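Warnness Skin and Hair Newsletter
October 25, 2019
Filed under: Formulas and labels

Reading the date marks on your sunscreen and moisturizer

Several readers wrote in after the last issue to ask how long an opened product can be kept. The short answer depends on which of two marks is printed on the pack, and the two are often confused.

The first mark is an expiration date. In the United States it appears on products regulated as over-the-counter drugs, a group that includes sunscreen, acne treatments and dandruff shampoo. It is tied to stability testing of the sealed product under stated storage conditions. A sunscreen with no printed date is expected to stay stable for at least three years from manufacture, so a purchase date written on the tube in marker gives a workable reference point.

The second mark is the period-after-opening symbol, a small open jar with a number and the letter M. The number is months, counted from first use. It is required in Europe on many products with a long sealed life and is found on plenty of packs sold here as well. A jar marked 12M and opened in February should be replaced the following February, whatever amount is left in it.
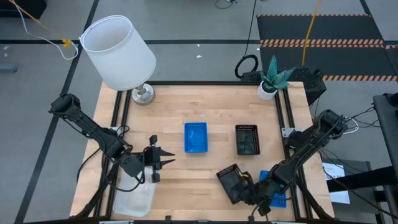
Neither mark covers poor storage. Heat speeds up the separation of emulsions and the breakdown of some UV filters. A glove compartment in summer is the worst common case, and a bathroom shelf above a radiator is not much better. A bedroom drawer is fine. Refrigeration is seldom needed, and freezing can break a cream permanently.

Package type matters too. An open-mouth jar lets in air and fingers each time it is used. A tube lets in less. An airless pump lets in least, and it is the sensible choice for vitamin C and retinol, both of which lose strength on contact with oxygen. If you like a product that only comes in a jar, use a clean spatula and close the lid between uses. Do not add water to thin it. The preservative was chosen for the formula as sold, and dilution lowers its level while giving microbes more of what they need to grow.

Signs that a product should go, regardless of date:
Oil or water has pooled on top and does not mix back in with normal shaking.
The smell has turned sour, waxy or like old crayons.
A vitamin C serum has gone from pale to dark orange or brown.
Sunscreen comes out grainy or watery.
Mascara has dried or flakes on application. Three months is the usual limit, and it should be thrown out at once after an eye infection.

Powders last longest, as they hold very little water. Pressed blush or eyeshadow will often outlive its symbol with no change you can detect. A hard film on the surface is mostly skin oil transferred by the brush and can be lifted with clear tape.

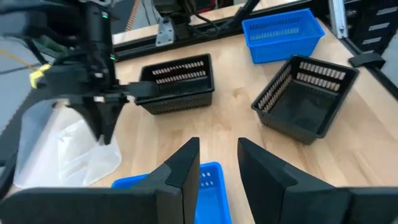 Tabletop with a blue basket, seen between two gripper fingers.

Batch codes

Many packs carry a batch code, usually stamped into the crimp of a tube or printed under a jar. It identifies a production run. There is no shared format between makers, so a code cannot be decoded by looking at it, and online lookup tools vary in quality. Customer service at the brand is the better source. Have the full code ready, including letters.

From the reader survey

We received 661 completed forms. Of these, 499 readers said they had at least one opened product past its jar symbol, and 97 did not know what the symbol meant before reading the question. Sunscreen was the item most often kept over from the previous summer. The form did not ask about storage, and that question will be added next time.

Product notes

Rumano has moved its day cream from a jar to an airless pump. The ingredient list is unchanged in order. The symbol went from 6M to 12M.

Vermeulen now prints the jar symbol on the inner bottle of its face oil as well as the carton. Readers who throw out cartons had asked for this.

Baltetden has dropped the tinted version of its mineral sunscreen. The untinted version remains, in the same tube with the expiration date on the crimp. The date is stamped without ink and is hard to read; tilt the tube under a lamp.

Next issue: fragrance-free and unscented, and why the two labels can differ on the same shelf. Send label questions by replying to this message. Include the product name, the size and the batch code if you have it.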